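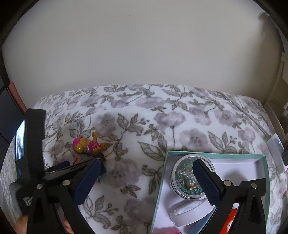
Students in the kindness text program are getting the same morning message four times in a row, and a few say they get nothing at all, Plistville wrote in the first entry on this ticket. Parents have started to ask whether their kids are being singled out. We need it stopped before Monday's send.

**Status:** resolved, monitoring
**Component:** Akis scheduler, Vidport gateway
**Priority:** high
**Opened:** Sunday, 6:40 p.m.

**Reported behavior**

The program sends one short text each school morning at 7:15 to students whose families opted in. Messages are written by the counseling office and cover things like answering a classmate politely online, or checking in on a friend who has gone quiet. Total enrollment across all lists is 3,437. Complaints came from one list only, the middle school group, which has 406 numbers.

Forwarded screenshots from three families show the same message at 7:15, 7:20, 7:25 and 7:30. The text is identical each time. It asks the student to think before posting, so the repeats were read by at least one parent as a disciplinary notice.

**First checks**

- Duplicate entries in the list: none.
- Same number on two lists: none in the middle school group.
- Schedule entered more than once in Akis: no, single entry.
- Carrier-side duplication: ruled out. Vidport logs show four separate submissions from our side.

High school and elementary lists were sent once each on the same mornings. Those lists are split by grade and none of them is over 400 numbers.

**Log excerpt, last affected send**

```
07:15:02 list=middle recipients=406 submit
07:15:04 gateway accepted=400 rejected=6 reason=over_batch_limit
07:15:04 job state=FAILED retry scheduled
07:20:02 list=middle recipients=406 submit (attempt 2)
07:25:02 list=middle recipients=406 submit (attempt 3)
07:30:02 list=middle recipients=406 submit (attempt 4)
07:30:04 job state=FAILED no retries left
```

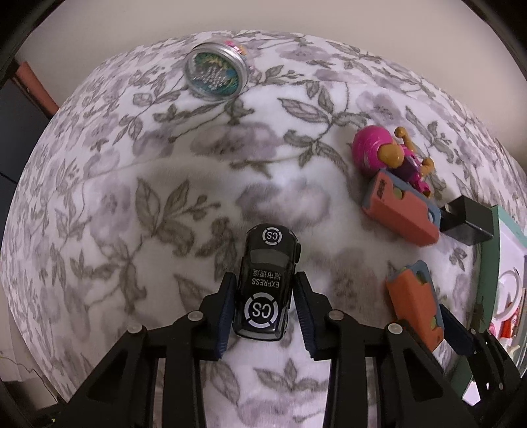
*Black toy car with "CS" and "EXPRESS" lettering, on a floral fleece blanket.*

**Cause**

The Vidport account has a batch limit of 400. It delivers the first 400 numbers and rejects the remainder. Akis reads any rejection as failure of the whole job and resubmits the full list, up to 4 attempts. The first 400 students therefore got every attempt, and the last six got none. Sort order is fixed by student record number, so the same six were missed each morning.

The list went over the limit in May when late opt-in forms were entered. Nothing was changed in the software on either side.

**Fix applied**

1. Middle school list split into three lists by grade. Each is well under the limit.
2. Retry set to "rejected recipients only" for all lists. This option was present in Akis but off by default.
3. Alert added: any job ending in FAILED now sends a notice to the district inbox. Previously it was written to the log and nowhere else.

A test message went to the staff list through the Shibata test account at 8:55 p.m. One submission, one delivery per number.

**Reply from Plistville, Sunday, 9:20 p.m.**

> Thank you. Two questions. Can the six students be sent the messages they missed? And can we send a correction to the rest?

**Response**

Yes to both, with a caution on the first. Sending a backlog to six phones at once would look a lot like the original problem. We suggest skipping it — the messages are not dated and can go back into rotation for everyone later.

For the correction, draft text is in the account under Unsent:

> You may have gotten the same text from us more than once. That was a computer problem. It was sent to your whole school and was not about you.

Replies to that message will go to the counseling inbox. Please confirm someone is reading it on Monday morning, as some students may answer with something that needs attention. Automatic reply is off and we recommend leaving it off for this one.

**Monday, 7:40 a.m.**

All three middle school lists sent at 7:15, one submission each, no rejections. Correction held at the district's request until after first period. Ticket stays open for monitoring through the end of the week.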